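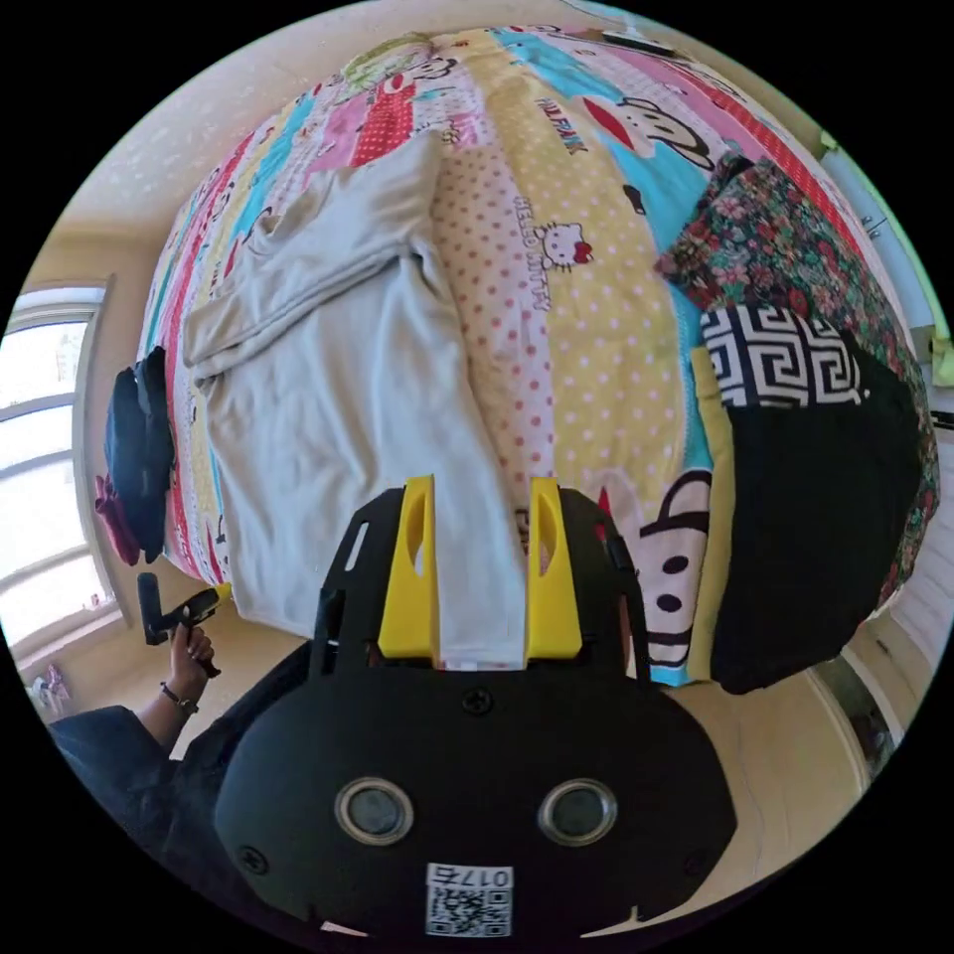 Where do you fold everything if you don't have a laundry room?

On the bed! I've tried the kitchen table and the top of the dryer, and I always end up back on the bed because it's the only flat thing in the house big enough for a long-sleeved shirt laid out full length. Make the bed first, quilt pulled up, and then tip the clean stuff out on top.

How do you fold a long-sleeved shirt so it stays folded?

I lay it out lengthwise, bring one sleeve across the top, then the other, then fold up from the hem in thirds. Smooth it with your palm as you go. My grey ones get this treatment every time, my pyjamas get rolled up and shoved in a drawer (no regrets).

Do you sort before you fold or after?

Before, if I've got the energy. Patterned things in one pile, so the florals and the black-and-white prints go together, and plain dark stuff goes off to the side of the bed. Somebody wrote in to say they sort by drawer instead, and that's probably smarter, but I like my piles.

What about things that slide off the side?

Leave them hanging until the end. I used to stop and rescue every one and it took me twice as long.

Is your Hello Kitty and Paul Frank quilt for sale anywhere?

I get this one a lot! I don't know of a shop that stocks it, sorry. If you love the look, any bright patchwork with polka dots and cartoon prints would cheer up a bedroom the same way. 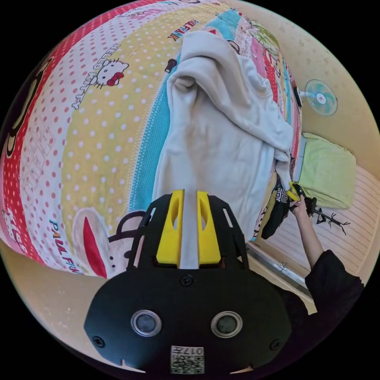
Washing a patchwork quilt

Can it go in a regular machine?

Check the label first, and check your drum. Mine goes in cold on gentle, by itself, with half the soap I'd use for towels. Reds can run, so I toss in a colour catcher the first couple of times.

Dryer or line?

Line, whenever the weather lets me. From November on it's the dryer on low, and I stop it every 16 minutes to shake out the corners. Fussy, I know, but the corners bunch up otherwise and stay damp.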